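3.2 手持ちグリッパと手袋型センサによる布操作の教示

布を人間が扱うときの手つきには、ロボットに移したい知恵がぎっしり詰まっている。端を探す、つまむ、少し持ち上げて重みを感じる、しわを逃がす。こうした動作はどれも数秒で終わり、やっている本人は意識すらしていない。遠隔操作だけで同じことを教示しようとすると、操作者の手が急にぎこちなくなる。筆者らの予備実験でも、Undurnessの双腕アームをマスタ・スレーブ方式で動かしてタオルを二つ折りにさせると、熟練者でさえ一回の教示に40秒を要した。同じ人が素手で折れば、あっという間である。

そこで本研究では、教示の大部分をロボットなしで、人間の手によって行う方式を採った。筆者らがAmanoと呼んでいるこの収集系は、広角カメラを備えた手持ち型の把持器具と、両手に装着するセンサキットとを組み合わせたものである。手の甲側のモジュールで動作を記録し、白地に印刷した白黒の四角いマーカを使って、カメラ座標系における手の位置と姿勢を補う。手指の自由度をほとんど奪わないので、装着して数分もすると、教示者はふだんの手つきに戻る。初めて試した日、共著者のAlbersが続けざまにタオルを折り始めたときには、研究室で思わず声が上がった。布の教示がこれほど軽やかに進むのを見たのは、筆者らにとっても初めてだったのである!

対象とした布はタオルを中心とする柔軟物で、形状の初期値はあえて揃えていない。きれいに広げた状態から始める教示と、くしゃくしゃに丸めた状態から始める教示を混ぜ、把持点の選び方に幅をもたせた。図4に教示環境と作業の様子を示す。
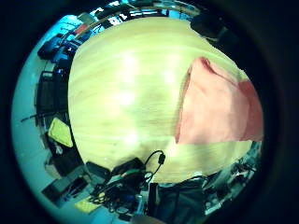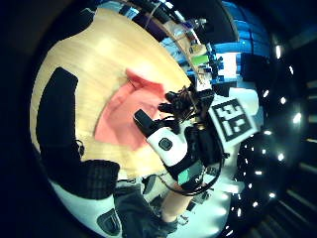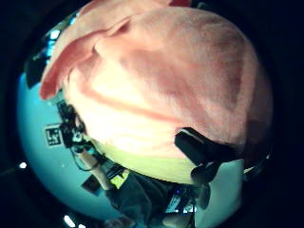

図4 ピンク色の布を用いた教示環境と作業の様子。いずれも広角カメラによる。

教示データは13名の協力者から集め、合計700試行を得た。協力者には折り方の順序を指定せず、「最後に角が揃っていること」とだけ伝えた。この緩い指示は大いに役に立った。手前から奥へ折る人、左右から寄せる人、いったん宙に持ち上げて振り下ろす人と、方略が実に多彩に分かれ、しかも同じ人の中では驚くほど一貫している。最後の方略は動作が速く、マーカが一時的に隠れやすいため、その区間では慣性情報のみで軌道を補間した。補間区間が長すぎる61試行は学習から除外し、残る639試行を用いている。

前処理では、まず各試行を「接近」「把持」「変形」「解放」の四区間に分割した。区間の境界は指の開閉量と手の速度から自動的に求め、判定が曖昧なものはGaeteが映像を見ながら手で修正した。地味な作業だが、ここで気づいたことは多い。たとえば布の端をつまみ損ねた教示者は、ほとんどの場合、手を大きく戻さずに指先だけを滑らせてつまみ直す。当初は失敗例として捨てるつもりだったこの短い動作を「再把持」として残したところ、方策の学習結果が目に見えて安定した。失敗からの立ち直り方まで教えられるのは、手による教示の大きな魅力だと筆者らは考えている。

次に、人間の手の軌道をロボットの手先軌道へ変換する。五指の動きを二指グリッパに写すことになるため、親指と人差指の先端を結ぶ線分の中点を手先位置とし、線分の方向をグリッパの開閉方向に対応させた。中指以下の情報は捨てず、布に加える張力の手がかりとして方策への補助入力に回している。この変換には誤差が残り、とくに手首を深く返す動作ではアームの可動域を超えることがある。該当する教示については、変換後の軌道をシミュレータDrusitz上で再生し、関節制限に触れる箇所を滑らかに修正した。

手による教示だけでは埋まらない部分もある。グリッパの指先が布と机の間に入り込む瞬間の接触は、人間の柔らかい指とは性質が異なり、軌道を写しただけではうまく再現されない。この部分に限り、実機の遠隔操作による教示を追加した。操作者はKoveroの力覚付きハンドルを用い、把持の直前から布が机を離れるまでの短い区間だけを担当する。全工程を遠隔操作で行う場合に比べて操作者の負担はずっと小さく、休憩をほとんど挟まずに続けることができた。二種類の教示は手先位置の時系列で接続し、接続点の前後では速度が連続になるよう重み付き平均をとった。

なお、教示中の照明条件は統一していない。天井灯の反射が机に映り込む状況は実環境でも頻繁に生じるため、そのまま学習に含めることにした。背景の物品についても同様で、片付いた部屋でしか働かない方策にはしたくなかった。画像に対しては、円形視野の外側を一律に黒で覆い、視野内の歪みは補正せずにエンコーダへ入力している。歪み補正の有無が把持点の推定に与える影響は、4.1節で改めて比較する。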